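The Line Item

The number was 4000, and Nerea Barrios had written it on the back of a parking stub so that she wouldn't be talked out of it.

"Four thousand a month," she told Anselmo Segura, "covers the lease, the service visits and the spare fingers. It doesn't cover a second arm."

"It has to have a second arm," said Anselmo. "It's hanging posters. Have you ever hung a poster with one arm?"

She had, in college, with her forehead. She kept this to herself.

Manzano Display put up signs for trade shows, and for most of its life it had done this with ladders and cousins. Then Amparo Pacheco, who owned the place, came back from a convention in October with a tote bag full of brochures and the look of a woman who has been given free coffee by salespeople. By Monday there was a new row in the budget called Automation. Nerea's row, Office Chairs, was gone.

So they had driven out to the Vedon demo floor to see what the row would buy. Vedon had sent Trinidad Quintana, who wore good boots and never said "price" when she could say "investment level." The machine was already at it when they came in, over by the glass.

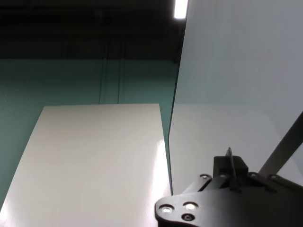

"What does the gripper cost?" Nerea asked.

"It's included."

"What does the second one cost?"

Trinidad smiled at the ceiling. "There's a bundle."

There was always a bundle. The copier had come in a bundle. Nerea had a closet at work with 40 staplers in it, all bundle.

"And if we leave out the bundle?"

"Then the gripper isn't included."

Anselmo had wandered off to watch and was no help to anyone. He had his hands in his back pockets, the way he stood in front of boats. Nerea could see him doing the math that men do in front of boats, where the mooring fees and the winter storage are carried to the next column and quietly set down there.

She turned over the parking stub. It had room for maybe three more numbers. She wrote "training," and a question mark, and then "insurance," and a bigger one.

"How long until it pays for itself?" she asked.

"Calura had theirs paid off in 2 years," said Trinidad.

"Calura does airports."

"You could do airports."

Nerea thought about the last job Manzano had done, a banner for a regional honey association, and how the grommets had come out. She thought about Itziar Benítez in the shop, who could hang about 100 panels in a shift and had been asking since spring for a ladder with all its feet. A ladder was not an investment level. A ladder was a ladder, and you could get one on the way home.

"Come look at this!" Anselmo called. "It's doing the corners!"

She went and looked.

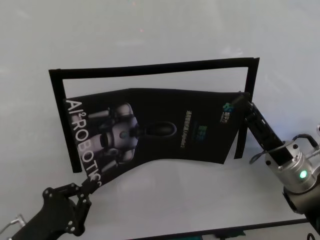

Two arms, one sheet, one frame.

"Well?" said Anselmo.

"It's sagging in the middle."

"Itziar's sag in the middle."

"Itziar doesn't come in a bundle."

He had no answer to that, or he was saving it for Amparo. Trinidad produced a folder with their company's name already on it, spelled with two n's, and mentioned that the rate was good through the end of the month. Nerea took it. She asked whether the lease could start in January, when the money would be next year's money and therefore somebody else's problem, and Trinidad said that January was very popular.

In the car Anselmo read the quote aloud, including the footnotes. One of the footnotes had a footnote.

"There's a thing here called Meltance," he said. "It's a monthly software plan."

"What does it do?"

He read for a while. "It lets the software update."

"And without it?"

"It doesn't say."

Nerea pulled into the hardware store and left the engine running. She was back in ten minutes with a ladder, which stuck out of the trunk by a good yard, and a receipt, which she filed under Automation.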